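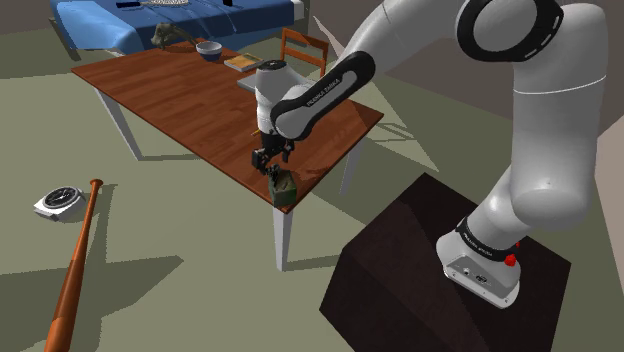

Am I ready to put the EP out in September? Three songs are, and the fourth needs a new vocal before I let it anywhere near the others.

Tuesday, August 18, 2020

Spent all morning on Bakska (working title, and I've grown fond of it, so it'll probably stick). Mererid sent her harmonies over last night and oh my goodness, the second verse! She's gone up where I'd have gone down and now my own part sounds like I'm reading out a grocery list. So I'm redoing mine. Did 29 takes before lunch, kept 2, and I'm not mad about either of them.

Timothée rang about the bass on Welero. He wants it quieter, I want it louder, we've had this talk before. I said I'd listen in the car. Listened in the car. Louder.

The old single ticked over to 321 plays, and Mum reckons she's a good chunk of those. I'd love to see 1,000 by Christmas but I'm trying not to check it every time I put the kettle on.

Still no artwork, still no running order. I keep moving Fagundes from first to last and back again. It has that long intro, all organ and tape hiss, and I can't tell whether people will sit through it cold. Mererid says open with it. Might try her way tomorrow and play the lot through start to finish.

Throat's sore. Honey and bed.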